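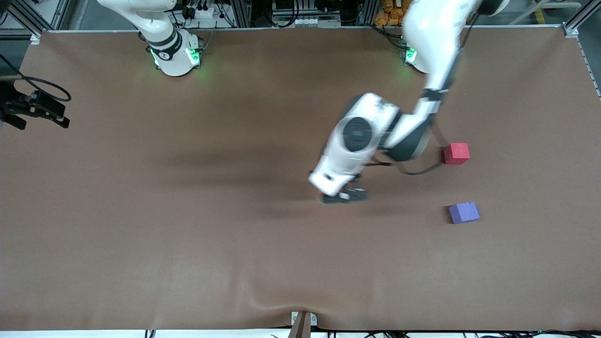

Minutes, robot cell working practice group, July

Present: Janaka Marikar (chair), Carol Cheetham, Győri (Wolberg site). Apologies from Ralilholm.

1. Minutes of last meeting agreed.

2. Reaching in. Agreed that no one puts a hand over the table while either arm is moving. Stop first, then move the cubes. CC to reword rule 13.

3. Cables. JM asked for loops at the wrist to be checked at the start of each shift and entered in the log.

4. Table covering to be pulled flat before each run.

5. Clandard draft, page 26. Comments to CC by 4 pm.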